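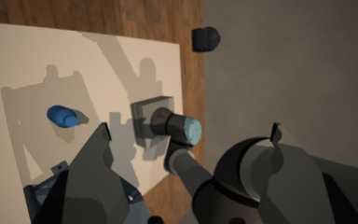 Cream top, wood planks

Thread: The Jimard fundraiser, did any of it reach him?

drodofan70
So Jimard's old bandmates raised money for his hospital bills back in December, and now Saragih is on her livestream asking where it went. I gave 11 bucks. I feel I've earned an opinion.

Gellau_girl
She asks where the money went every time she has a single coming out. Last I looked the page said 1199 and the organizer was Maarten Verstraete, his drummer. Hardly a yacht.

hvd_bass
It was 749 when I checked, before the big share. Either way it's less than Saragih spends on lashes.

drodofan70
Lashes aside, she did visit him. Who else did? Some 70 celebrities posted the praying hands and went to brunch.

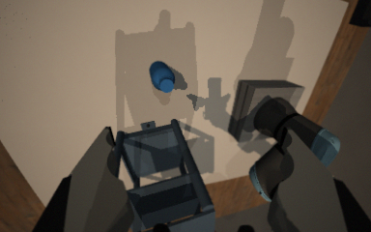
Gellau_girl
Visiting with a ring light is a photo shoot. Henk Van Damme drove him to appointments for weeks and never posted a thing, and we only know because Jimard thanked him on the radio. Meanwhile the hashtag crowd has all the staying power of that blue cup on the pale tabletop, and somehow they're the ones getting the thank-you articles.

hvd_bass
Disagree. The hashtag is why the page moved at all. Henk is a saint but he has one car and no followers.

Drodorach
Mod here. Please stop posting Maarten's phone number. He plays drums, he isn't a bank.

drodofan70
Fine, but can he post a receipt?

Gellau_girl
For your 11 bucks? I'll ask him to frame it.

hvd_bass
Saragih is live again, by the way. New single.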